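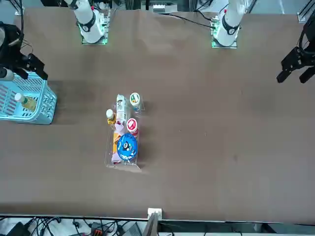
## 4. Running your first order on the sorting table

By now you've got the arms bolted down and you've made friends with the stop button (section 3, and please don't skip it). This is the part where the Jin table starts doing what we bought it for: moving pharmacy items between the basket and the tray so the person on shift doesn't have to.

I'm Ginevra Zuccaro, I run the packing room at Casgate, and I wrote this for the crew at Brernerton who are getting the second table in September. I packed orders by hand for 11 years, so when I say a step is annoying, I mean it with love.

### Before you start

1. Clear the tabletop. Coffee, pens, tape guns, your phone, all of it. The arms will go around things they've been taught about, and your phone is not one of them.
2. Set the basket on the right arm's side. If you're standing at the post, facing the arms, that's **your left**. Everybody gets this backward the first week! Right and left are named from the robot's point of view, so read the label on the screen and then flip it in your head.
3. Put the clear tray next to the basket with its long side running away from you. Leave enough space between them that you can slide your hand down without touching either one.
4. Check that nothing is leaning on the cables, on the far side or under the near edge of the table.

**Note:** You can use a different basket, but it has to have straight-ish, open sides and a rim the gripper can clear. We tried a deep tote once and the arm spent a whole afternoon asking for help.

### Loading and starting

1. Scan the order sheet. The screen shows the item list, and you press **Confirm** if it matches the paper.
2. Load the tray. Cartons and long packages go in first, along the side walls. Jars, tubs and small bottles fill in whatever's left.
3. Turn lids up wherever you can. The camera reads a printed lid a lot faster than it reads the side of a jar.
4. Step back behind the floor tape and press **Home**. Both arms lift and open their grippers.
5. Press **Run slow**. Do the first 10 orders of any shift at this speed, even if you're behind. I know.
6. Watch the first pick all the way from the tray to the basket. If the item swings, press **Pause** and drop the grip height one notch.
7. Once you're happy, press **Run**.

**Caution:** Never reach into the basket while an arm is over it, even if it's paused. Press **Stop**, wait for the light to go solid, then reach.

**Caution:** A bottle lying on its side in the basket is fine. A bottle with a loose cap is not, so pull it and start a leak slip.

### When it asks for help

The table calls you with two beeps. Most of the time it's one of these:

- **"Item not found."** Something is hiding under something else. Stop, spread things out, press **Resume**.
- **"Grip uncertain."** Usually a round tub jammed against the tray wall. Nudge it toward the middle.
- **"Arm waiting."** One arm is staying out of the other's way. Leave it alone for a few seconds and it'll sort itself out.

If you get the same message three times on one order, finish that order by hand and write code 64 on the sheet. That isn't a black mark against you. The Lernberg techs read those sheets and they need them.

### What changes for you

People asked me about this more than they asked about the buttons, so it goes in the manual.

You'll do less reaching and a lot more checking. At Casgate the packer on the table now signs off every order before it's sealed, and that job used to belong to the shift lead. It took us a while to get comfortable with it. My wrists are better, my eyes are tired by lunch, and we ended up rotating off the table every two hours (please do the same, and put it on the board so it really happens).

You'll also get bored sometimes. Don't fill the time by helping the arms along! We had 19 stops in our first week and most of them were hands going where hands shouldn't, mine included.

Hand packing isn't going away either. Anything chilled, glass or oversized still goes to the side bench, and whoever's on the bench sets the pace for the day. If the table gets ahead of you, pause it.

### End of shift

1. Let the current order finish, then press **Home**.
2. Empty the basket and tray. Wipe both with the plain wipes, no alcohol on the clear plastic.
3. Write your stops on the sheet, with the time and your initials.
4. Press **Park** and wait for the light to go out before you leave the room.

Belt settings for the sealing station are in section 5.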